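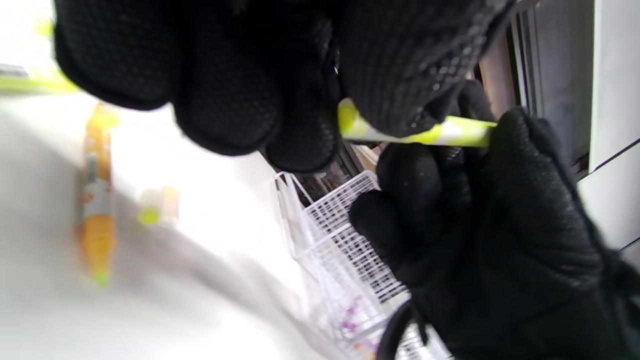 Prise à deux mains d'un tube jaune-vert et blanc, près du portoir transparent.

Gants noirs en maille, portoir transparent, tubes de plusieurs couleurs : la tâche étudiée par l'équipe Pristus tient sur un coin de paillasse. Son objet est la manipulation bimanuelle de petits cylindres, apprise à partir de démonstrations humaines. Nous avons interrogé le responsable du volet méthode, dans les locaux de Costache.

Le jeu de données compte 404 démonstrations, enregistrées par 11 opérateurs. « Nous en avions prévu 800. La courbe d'apprentissage s'est aplatie bien avant, et nous avons arrêté la collecte en mars », indique-t-il. Chaque séquence est découpée en phases : approche, contact, transfert, dépose. La segmentation est manuelle ; une version automatique, testée avec l'outil Gernerer, confondait encore contact et transfert.

La difficulté principale reste l'occultation. « Quand les deux mains se rejoignent sur le tube, il ne reste presque rien à suivre. L'estimation de pose dérive, puis se recale au moment où une main s'écarte. » L'équipe conserve donc un historique de 13 images, que le modèle consulte avant de prédire la pose suivante. Une fenêtre plus longue n'a rien apporté — le temps de calcul, lui, augmentait.

Les parois transparentes du portoir posent un problème distinct. Les reflets faussent la mesure de profondeur, et les points concernés sont exclus de l'apprentissage. « C'est un filtre assez grossier. Il écarte aussi des points valides. »

Le code d'évaluation a été remis au partenaire Baltel le 15/12/22. Les essais sur bras double doivent reprendre avec un second type de portoir, à parois opaques.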